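Jokora handheld gripper kit now on loan and for sale

The Jokora kit from Adix is in stock at the Alach workshop, and members can book one or buy it outright.
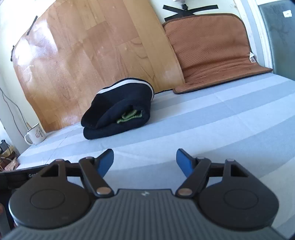
What you get

The kit has a two-finger gripper with blue pads, a carrying case, a charger and a spare set of pads. You hold it by hand and record household jobs such as folding clothes, picking up cloth and putting things away. Recordings can be used to train a robot arm later. The gripper weighs 700 grams, and the battery runs for up to 4 hours.

Cost

Loans are free for the first 2 weeks. After that the rate is $196 a month, with the charger and spare pads included. Replacement pads are sold in pairs at the front desk.

Fabric jobs

Soft items take some practice. Go in with the fingers wide open, and close slowly on a fold or an edge. Thick rolled pieces are easier to start with than thin shirts.

Bookings for November are open. Kits go out from the Kumarasinghe building and should come back there with the case.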